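Home builds > Arms and manipulators
Thread: Two-arm cell in the workshop, wrist camera and block sorting

shetty_n
First post on this board, though I've been reading since February. Name's Narayanan Shetty. I've been building a two-arm cell at the shared workshop in Ukdale with one other member. Walls on three sides, marble-pattern floor, both arms bolted to a plate along the front edge. The job is picking up wooden blocks and putting them together by colour, with a few kitchen bits left in the way on purpose.

Spend so far is 1400 pounds, arms not included. Control software is Drostatum on an old desktop. It works well enough in the middle of the floor. Picks near the back wall are poor, and I'd like some opinions before I start moving things.

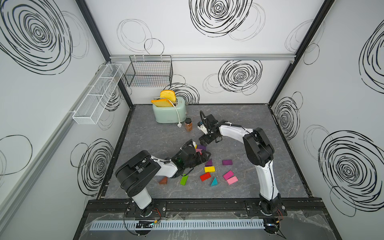 Reach is my first question. The bases are 558 mm apart and I can't widen that without drilling a new plate. When both arms come in towards the middle, as they're doing there with one gripper low over the blocks and the other down by the small jar, the planner gets very cautious and slows everything down. Has anyone run two arms this close without giving each one its own half of the floor?

gantrygoat
Give them a half each. I fought with shared space for a whole winter and went back to a line down the middle with a handover spot. Slower on paper, quicker in practice.

flatpack_ian
Disagree with that. A fixed line wastes the best part of the floor. Let one arm lock the middle, do its pick and release it. Drostatum has zones for this, look under cell settings.

gantrygoat
It has zones. It also forgets them when you restart, or it did on mine.

flatpack_ian
Save them to the cell file and not the session.

shetty_n
Didn't know about the cell file, thanks. I'll try the lock first, as it costs nothing.

Second question is the wrist view. The walls have black swirls on them. We drew those so the cameras would have something to match against, plain white gave us nothing at all. What I get from the wrist is this sort of thing: 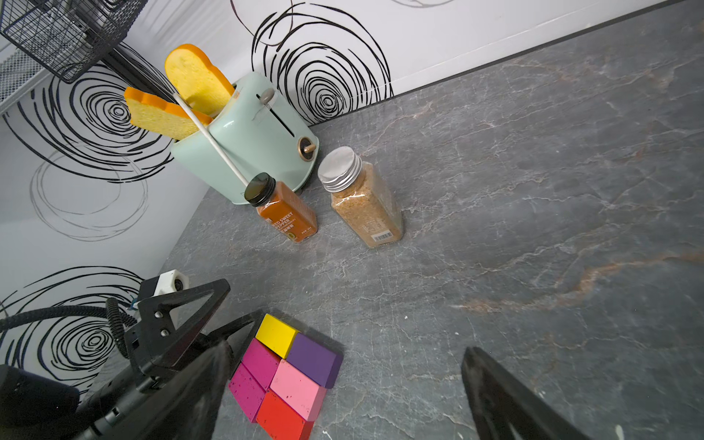
Matching uses the Flenum library with the feature limit set to 156. Most of the features it keeps are on the wall and very few on the floor, so the position is good up and down and drifts sideways. I could raise the limit, but the desktop is already working hard.

oldbrushmotor
Your swirls are too alike. To a matcher one spiral centre looks much like the next. I'd paint over half of them and put printed markers up, all different.

menon_bits
I don't think the swirls are the trouble. I've used scribbles for years (the Menon in my user name is the printer, not me, before anyone asks). Hand-drawn ones are never the same twice. I'd look at the floor. Fine veins on dark grey are weak, and they'll change with the lighting. Try masking the top third of the picture before matching and see if the drift gets better or worse.

oldbrushmotor
Markers are still less work than masks. Print, stick, done.

menon_bits
Until a gripper parks in front of one.

shetty_n
I tried the mask tonight. Sideways drift is down, but I lose the lock more often when the arm tips back towards the toaster. So you may both be partly right. I'm keeping the swirls for now and might put two markers low on the back wall.

One more from the wrist, with the blocks more spread out, in case it helps anyone judge the floor.
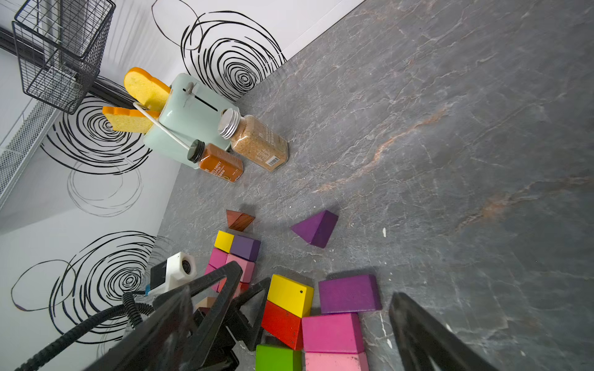

The other thing I've changed is the approach speed, down to 30 mm a second for the last bit of the pick. That helped with the cubes. The triangular ones are still a nuisance — the fingers close on the slope and the block rolls away. Would softer pads be worth the bother, or is it a matter of picking the right angle?

flatpack_ian
Angle. Close on the two flat ends and it can't roll.

gantrygoat
Pads as well. Cut-up bicycle inner tube, glued on with contact adhesive. Rough up the plastic first or it peels off.

oldbrushmotor
Inner tube leaves black marks on painted blocks. Silicone sheet is cleaner.

gantrygoat
They're blocks. They can have marks on.

shetty_n
Marks would matter a bit, I'm sorting by colour. I'll get some silicone and do one gripper only, so I can compare the two. Going in again tomorrow evening and will post the drift numbers with the markers up.

menon_bits
Post the cell file too if you can. I'd like to see how you've set the wrist offset.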